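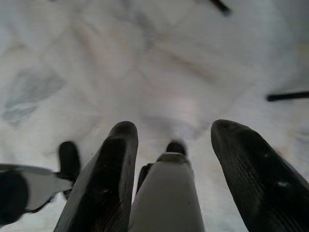
Posted by Elīna Mets on September 4, 2021

Ticket 257: embedded songs stop early on the Kaleck music blog

Reported by Farhad Naseri. Tracks on the lyrics pages cut out after 60 seconds in every browser. Direct links play in full.

Checked the player settings — preview mode was on for all 300 posts. Turned it off and cleared the cache. Most pages now play to the end.

Two remix posts still stop early. Both use the old Havow embed code. Replaced it on one, waiting on Farhad to confirm.

Status: open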